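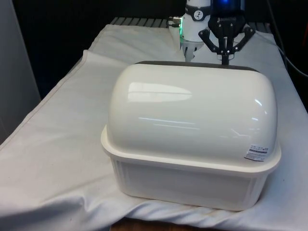 Equipment Plan: Second Arm Approved for the Handling Cell

Betwood has approved the purchase of a second robot arm and gripper for the container handling cell. The order will be placed with Getitz, whose bid was chosen over the one from Bensaid on service terms and delivery time.

The budget also covers spare gripper fingers, cabling and training for seven operators. A reserve of 20 percent has been set aside for installation - chiefly floor anchors and electrical work - and any unspent balance will return to the general equipment fund in August.

Departments wishing to book time on the new cell should send their requests to Hazem Abou Zeid, Equipment Planning, Room 206. Requests must include lid and tub dimensions.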